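Can a robot arm tidy up small parts yet, or am I dreaming?

Posted by Gisela Cisternas in Home and Workshop Automation
2 replies

I run a small toy repair and resale shop in Prirnberg, and every evening ends the same way: loose wooden shapes all over the bench, to be gathered up and sorted back into sets. It takes me 75 minutes on a bad night. I keep seeing clips of arms folding towels and loading dishwashers, and I'd love to know what's real. Could an arm do my blocks? I don't need it fast, it can work all night for all I care! I don't have a huge budget but I could save up for the right thing.

Stelios Triantafyllou
Great question, and the news is better than you might think! I've been tinkering with this since July and the pushing part is the bit I'd get excited about. You don't need fancy fingers to gather things up. A plain rod on the end of the arm can nudge blocks across a board one at a time, and it never has to work out how to hold a star by its points.
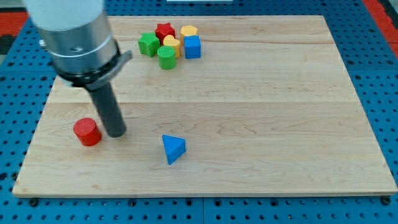 Six blocks grouped, with the red cylinder and the blue prism still on their own.

Sorting is harder. "Put all the shapes together" is one job, "make me up 16 proper sets and tell me which one is short a heart" is quite another. Round pieces are a pain too, as a cylinder is fine standing up but off it goes if you tip it over. Flat board, good even light, blocks spread out before you start - get those right and you've done half the work. I ran 200 pushes in one go on my own setup and had to step in now and then, mostly when a piece got shoved over the edge. I use Prultero to plan the moves. It's fiddly to install but the people on their forum are lovely.

For your shop I'd let the arm do the gathering and do the sets yourself for now. Do post how you get on, I'd love to hear!

Kun
just get a dustpan and a box with dividers. my sister in law has a Hevon hoover that is meant to avoid toys and it ate a jigsaw piece

Gisela Cisternas
Thanks both! Kun, I do own a dustpan :) Stelios, would a raised lip round the board stop pieces going over, or does the rod catch on it?

Stelios Triantafyllou
A low one works well. Keep it shorter than your blocks and tell the planner to stay 2 cm inside it.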